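Letters from Skiltville: a translator on working slowly

She had put the kettle on before I was through the door, and we had finished a whole pot of tea before either of us mentioned translation. She has lived in Skiltville for 20 years, in the same upstairs flat, and she talks the way she says she works, going back to mend a sentence two or three times before she lets you have it.

Her latest book is a collection of 78 letters sent home from Pletuvberg by a ship's cook, published this May by Sillus, a small press she speaks of very fondly (they let her keep the spelling mistakes!). I asked how long it had taken. "Five years, on and off," she said. "He had dreadful handwriting, poor man, and he would write about soup. Pages of soup. I got terribly attached to him."

She learned the language late, at 35, from a neighbour who wanted company on winter evenings and paid her in dumplings for reading the newspaper aloud. "I read it very badly," she told me, "and my neighbour laughed until she had to sit down. But I went back the next night, and the next, and by spring I was the one correcting the crossword." 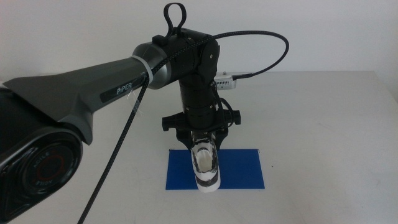
On getting stuck

There is one word in the letters, a sort of homesickness mixed up with being hungry, that held her up for most of a summer. "I tried it every way I could think of. I tried it on the bus. In the end I used four plain words and went for a swim, and I still think about it when I'm peeling potatoes."

She is now halfway through Lâm, a short novel about two sisters and a boat, and she won't be hurried over that either. "The publisher asks me how it's going," she said, cutting me another slice of cake, "and I tell them the sisters have just had a row."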